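Postach support: ticket history
Subject: Export license application stuck on "Awaiting end-user statement" (142 line items)
Opened by: Zinash Ejigu, Jedton
Assigned to: Ketill Brøndum
Priority: High
Status: Closed

Zinash Ejigu wrote:

Hi all! I file the export paperwork for Jedton, and I have an application that won't budge. It's for radio sets and spare parts going to the coast guard of a country whose government is in the middle of a border spat with its neighbor, so as you can imagine everyone upstairs is watching this one very closely. The lawmakers have been grumbling about sales to that whole region, and our window to get it in before the review rules change is pretty tight.

What happens: I fill in all 142 line items, attach the signed end-user statement (PDF, two pages, stamped by the ministry over there), hit Submit, and the status goes to "Awaiting end-user statement." But it's attached! I can open it from the Documents tab and there it is, stamp and all. I've done this dozens of times for other destinations and never had a hiccup.

Stuff I tried already:
- logged out and back in
- different browser
- removed the PDF and uploaded it again under a shorter name
- asked Hrefna Hafþórsson, one desk over, to submit it from her login (same result)

Could somebody take a look soon? My boss keeps walking past.

Ketill Brøndum wrote:

Hi Zinash, thanks for the good notes, you've saved me half my usual questions! I can see the application on my end and yes, the file is there. The status check isn't finding it, which is a different thing from the file being missing. Two questions. Is the destination country spelled the same way in the party record and on the statement? And did you start from a blank form or copy an older application?

Please don't start a fresh application in the meantime. I know it's tempting, but a second one for the same contract gets flagged as a duplicate, and then you're waiting on a human at the licensing office to sort out which is real.

Zinash Ejigu wrote:

Copied an older one, from June. I always do, life's too short to retype that many part numbers. The country name matches, I checked it letter by letter, accents included. The consignee is a different agency this time though. In June it was the customs service and now it's the coast guard (they got moved from the interior ministry to defense after the cabinet reshuffle, which was a whole drama in the news there). I did change the name in the form.

Also my screen now shows a yellow banner that says "Party screening out of date." Is that new or did I just not see it before?

Ketill Brøndum wrote:

Aha, the banner is new and it's a really useful clue. My guess is that when you copied the June application, the form brought along the old party ID under the new name. So the screen says coast guard, but underneath it's still pointing at customs, and the statement you uploaded belongs to a party the application doesn't think it has. I'm going to try to make it happen on our test server with a made-up consignee. Back in a bit.
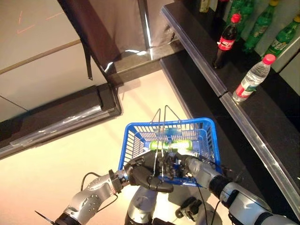
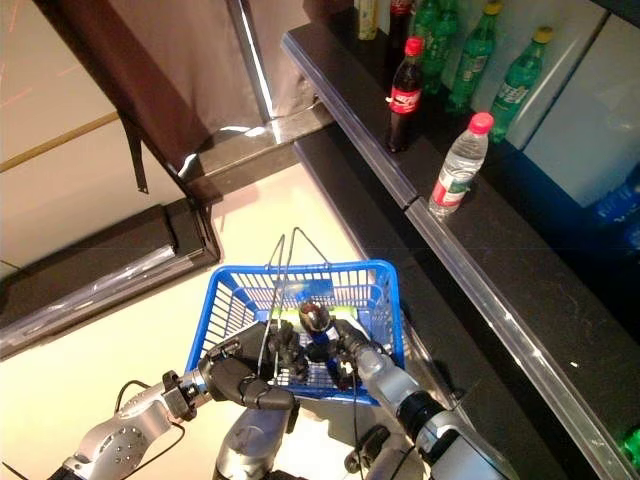 Ketill Brøndum wrote:

Got it on the first try, same status and same yellow banner. So it isn't you, your browser or your PDF. Steps, if you want to get moving before we have a proper fix:

1. Open the application and go to Parties.
2. Remove the consignee completely. Don't edit the name, take the whole row out.
3. Add it again with the search box, and pick the entry that shows the defense ministry as parent.
4. Run the party screening and wait for the green check.
5. Go to Documents, open the statement, choose Relink, and select the new consignee.
6. Submit.

Your line items stay put through all of this. I did a save after every step anyway and I'd do the same if I were you.

Zinash Ejigu wrote:

OK, got as far as step 3 and now I'm stuck on something else, sorry!! The search box gives me the coast guard twice. One says interior and one says defense, but the defense one is grayed out and I can't click it. Hovering over it says "pending review."

Ketill Brøndum wrote:

No need to be sorry. That entry was added to the party list after the reshuffle and it needs a sign-off by our data desk before anybody can use it. Please do NOT pick the interior one just to get through. The statement names the defense ministry and a mismatch there is exactly the sort of thing that gets an application sent back, or read aloud at a hearing. I've pinged Chrysanthi Giannakopoulos, who looks after the list.

Chrysanthi Giannakopoulos wrote:

Hi both, I had the decree that moved the agency but I was waiting for the official English name. The Droltcombe office sent it over this morning, so the entry is live now. Try reloading the page, Zinash. I've also retired the interior entry so it won't come up for new applications. Old ones keep it for the record.

Zinash Ejigu wrote:

It let me pick it! Screening went green, relinked the statement, submitted, and the status says "Received by licensing office, 20 November 2025." I could hug you all. All the line items are still there too, quantities and everything (the big one is 2,000 handset batteries and I was dreading that it would reset to zero).

One wish while I have you: could the copy function warn people when the consignee changes? I'd never have guessed that an ID was hiding under there.

Ketill Brøndum wrote:

Great news! And yes, I've filed the copy problem as a bug and put your wish in with it. Ívar Ingvarsson on the forms team has picked it up, and he'd like copied applications to come over with the consignee blank so you have to choose one every time. A little more clicking, but I'd take that. I don't have a release date for you yet.

Closing this one. If the licensing office comes back with questions about the statement, reply here and the ticket will reopen with the whole history attached.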